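Flistside Help > Hardware > Keyboards and Mice

Right Shift and Enter feel mushy after cleaning, rest of the board is fine

Posted by Leanne Cropper
Tags: mechanical keyboard, stabilizers, keycaps, cleaning

I have a wired mechanical keyboard with round-topped keycaps, cream for the letters and green for the modifiers, in a mint-green case. It sits on a hard desk with no mat under it. I do invoice entry on it, so Enter, the arrows and the right-hand Shift get far more use than anything else.

On Friday I pulled all the keycaps, washed them in lukewarm water with dish soap, dried them overnight on a towel and put them back. I brushed out the plate while the caps were off. No liquid went into the board itself.

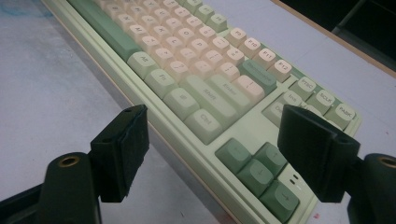
Since then two keys are wrong. Right Shift goes down at a slant if I press it on the outer end, and comes back up slowly. Enter registers every time but makes a dull rattle on the way up. The spacebar, Backspace and all the single-width keys feel the same as before.

What I have tried so far:

Pulled Shift and Enter and reseated them. No change on Shift, slightly less rattle on Enter for an hour or so.

Swapped the keycaps from two letter keys onto the Enter and Shift switches. Both switches feel normal with a small cap on them.

Ran a key tester in the browser. Every key registers once per press, no doubles.

I have a tube of white lithium grease and a can of silicone spray in the garage. Can I use either of these, and do I need to open the case to get at the part that is sticking? The switches do not seem to be hot-swappable, or at least I could not get one to move with the puller and did not want to force it.

Also, a minor point, I am not certain I put all the rows back correctly. Some of the cream caps feel a little different in height from their neighbors. Would that matter?

3 replies

Himero

Silicone spray is fine, just give it a quick shot under the key and work it up and down. Did mine like that years ago and it still works.

Carla Karaki

Please do not spray anything into the board. The propellant carries the liquid into the switch housings, and some sprays contain solvents that attack plastic. If it gets into a switch that is soldered in place, the repair is a good deal bigger than the one you have now.

Your swap test is useful. If the Shift and Enter switches feel normal with a letter cap on them, the switches are very probably not the fault. What remains is the stabilizer, and that is also the only part those keys have that a letter key lacks.

A wide key has its switch in the middle and a stabilizer stem at each side. The two stems are joined by a wire so that both ends go down together. After a full cap removal there are three common failures:

1. The cap is seated on the switch and on one stabilizer stem only. The free end dips first and returns late. This matches your Shift.

2. The wire has come out of its clip on one side. The key will slant and may bind at the bottom of its travel.

3. The original grease was wiped or brushed off the wire ends. The key works but rattles, mostly on the upstroke. This matches your Enter.

Procedure for Shift:

Unplug the keyboard. Remove the cap with a wire puller, lifting both ends together. If your puller is the plastic ring type, go slowly, as it tends to lift one end and yank the stem on the other.

Look at the two stabilizer stems. They should stand at the same height. Push each one down with a toothpick. If you push the left stem, the right one should go down with it. If it does not, the wire is unclipped. On most plate-mounted stabilizers it can be pressed back with a small flat screwdriver without opening the case. On board-mounted ones you will probably have to open the case, so stop there and post again.

If the stems move together, look inside the cap. Soap residue or a fiber from the towel in one of the sockets is enough to stop it seating. Clean the socket with a dry toothpick.

Set the cap on all three stems, check that it is level by eye, then press straight down on the center and afterward on each end. You should feel each end seat.

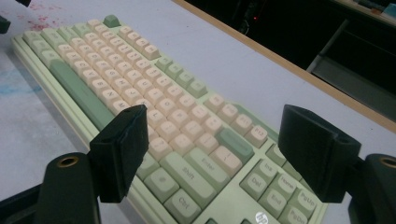
A cap that is not fully down is easier to find by looking along a row at a low angle than by pressing keys one at a time. Put a lamp at one side of the desk, get your eye near the level of the desktop and look for any top that stands above its neighbors. With the right Shift, Enter and Ctrl caps all green and grouped together next to the cream letters, compare within that group first, where the color will not distract you. Then check the cream rows the same way.

For Enter, the treatment is a very small amount of grease on each end of the wire, where it goes into the stem. Use a dielectric grease or a thick plastic-safe lubricant. I would leave the white lithium in the garage. Many of those products are petroleum-based and not all are safe on plastics. Apply it with a toothpick or a fine brush. If you can see a blob, it is too much, and the key will feel slow for a week.

On row height: yes, it can matter. Many keycap sets are sculpted, so each row has its own height and slope. A cap from the wrong row will still fit and type. It will only feel off under the finger. Other sets are uniform and any letter cap fits any row. Take one cap from the number row and one from the row above the spacebar, and stand them side by side on the desk. If the profiles differ, the set is sculpted and you should check the letters against a layout chart. If they are identical, the difference you feel is a cap that is not pressed home.

Fothergill

Agree with the above about the spray. Two additions.

Drying overnight on a towel is often not long enough for the wide caps. Water sits in the sockets if the caps dry with the open side up. Twenty-four hours, open side down, is what I use. If there was still water in the Enter cap when you refitted it, that could also be why the sound changed over the first hour. Pull it and leave it off for a day before greasing anything.

Second, a rattle on a hard desk can be the desk. Put a folded dish towel under the keyboard and listen again. If Enter goes quiet, the stabilizer may be no worse than it was before you cleaned it.

Comment by Leanne Cropper

Shift is fixed. One of the outer sockets had a bit of blue towel lint packed in the bottom and the cap was only on two of its three stems. It seated with a click and is level now.

Enter still rattles. The folded towel made it quieter but did not remove it. Both stems move together, so I have ordered a small pot of dielectric grease and will do the wire ends when it comes.

The caps are sculpted. I had K and the comma swapped by height, or so I thought, but it was only the comma not pressed down.

Comment by Carla Karaki

Good. When the grease arrives, do one side of Enter first and try it before doing the other. If one side is enough, leave the second alone.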